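Learning to Fix Things Slowly

30/03/2019

My watch stopped in January, and the shop in Plirport wanted 29 dollars to look at it. I put it in a drawer. Two months later I took it to Viorica Milošević, who works out of her garage on the Kovačević road, and she let me sit and watch.

She started by writing everything down. The strap, the scratches on the back, the time it had stopped at. She keeps these notes in a ledger and mine was number 254. Then she opened the case and didn't touch anything for a good while.

I have always fixed things the other way. I open them up, pull at whatever looks wrong, and end up with a screw left over. My kitchen radio has been missing one since I was 19 — it still plays, but it buzzes on the low notes.

The trouble with the watch was a bit of grit. She cleaned it, put it back together and charged me less than the shop wanted just to look.

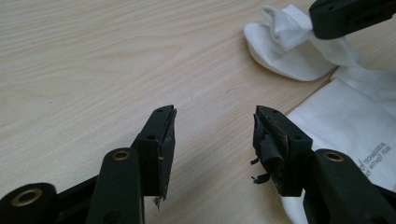
Photo: Blagoje Delić

Since then I have started a notebook of my own. So far it has two entries, the radio and a desk lamp with a loose switch. The lamp took me an entire evening, most of it spent drawing where the wires went before I unhooked them. The radio is next, once I find a screw the right length. The hardware store sells them only in bags, so if anyone near Plirport has a jar of odd ones, please write.

2 comments | 19 shares

Contact | © 2019 | Back to top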